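Okay, slide four. Breathe, sip water, thank Radka Kadrić for lending me her Kistholm login (wave if she's in the room!).

So Prundia sells this as a practice package -- you rent the simulator, you get up to 120 tabletop setups, and you try your pick routines before you buy any hardware. I paid for one month, in December, and I mostly liked it.
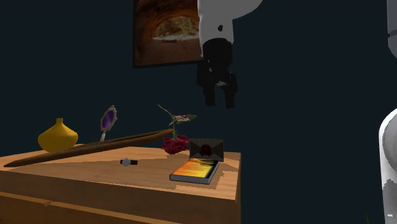
Prundia simulator: rose, envelope, book, watch and more, gripper open over the table.

Ask who'd grab the rose first. Then my gripe -- the setup menu has 476 entries and no search box. Next slide, pricing.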